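Week 4 notes -- connected cars, build tracking, who owns the data

12 shares
3 comments

Leftover from last time: went too fast over the order bank. Short version. Customer signs, order gets a number, order sits in a queue until the plant has a slot for it. Until the slot is fixed almost anything can change (paint, seats, wheels). After the slot is fixed almost nothing can. The freeze date matters more to the buyer than the delivery date, and most brands still don't show it.

Main case today is Kekia. Small maker, one plant at Harolton, about 3000 cars a year. Sells through dealers but wants to look like it sells direct. Read the case packet before the seminar, pages 1 to 9 at least.

What the Kekia app does:
- links to the order number, not the VIN (VIN doesn't exist yet when the customer signs)
- shows stages: ordered, slotted, body, paint, trim, checked, shipped, at dealer
- after handover, same login becomes the owner app -- locks, charge level, service booking

Where does the stage data come from? Body and paint are easy, there are scanners at the line. Trim is a mess. Cars get pulled off for missing parts and go back on two days later, and the system doesn't have a stage for that. So the app says "trim" for nine days and the customer calls the dealer. Dealer sees the same screen as the customer. Knows nothing extra. This is the bit to remember for the essay.

Numbers from the pilot, write these down: 2000 buyers offered the app, 456 calls to dealers about build status during the pilot. Before you say that's good or bad, ask what the baseline was. The packet doesn't give one. Last year half the class wrote that calls "fell" and there is nothing in there that says so. 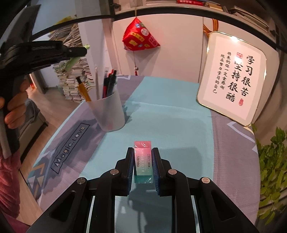

Mal-soon Ji: I'd argue the calls are the wrong thing to measure anyway. A buyer who calls is still interested. The ones I would worry about open the app every day for a week, see no change, then stop opening it at all. Kekia has the log-in data and the packet never uses it.

Good point and fair game for the essay, but you'd need to say what pattern in the log-ins you would look for, and what you'd compare it with. "Engagement" on its own gets no marks.

Second half -- the supplier side

Kekia doesn't build the modem or run the servers. Modem and the car-side software come from Tóth, servers and customer accounts from Losbridge. Kekia owns the front end, the logo and the complaints. Draw this as three boxes and put arrows for who sends what to who. Do it by hand, it sticks better.

Points on the contract:
1. Losbridge charges per active account per month. An owner who never logs in costs nothing. So Kekia saves money if the app is a bit dull. Odd incentive, talk about it.
2. Tóth can push updates to the modem but not to anything that touches brakes or steering. Those go through the dealer, with a cable, 53 minutes of booked workshop time. Customer sees one message for both kinds of update and gets annoyed when the second kind needs a visit.
3. On resale the old owner has to unlink the car. Many don't. Second owner buys the car, first owner can still see where it's parked. Dealer is ment to check at trade-in, private sales have no check whatsoever.

Point 3 came up in the exam two years running. Know the options: forced reset at change of title, reset by holding a button in the car with both keys present, time-out with no re-confirm. Each one annoys somebody diferent. The button is cheapest. Title reset needs state records, slow, and Kekia would have to pay for the lookup.

Terms you should be able to use without looking up: order bank, build slot, freeze date, VIN, over-the-air, telematics unit, active account. 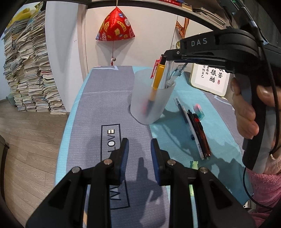 Fig. 2. Pen holder on the table.

Essay -- due end of September, 4 pages, no cover sheet. Pick one:
a) Should Kekia show the freeze date? Argue from the plant's side as well as the buyer's.
b) Redesign the stage list so pulled cars show up honestly. Say where each piece of data would come from.
c) Who should pay for the unlink on resale, and how much is it worth to them?

For b) don't hand in screen mock-ups. A table is enough. Late essays go in the tray by 4 pm or wait for the next marking round.

Next week: leasing, and why the app knows your mileage before the leasing company does. Bring the packet again.

3 comments
12 shares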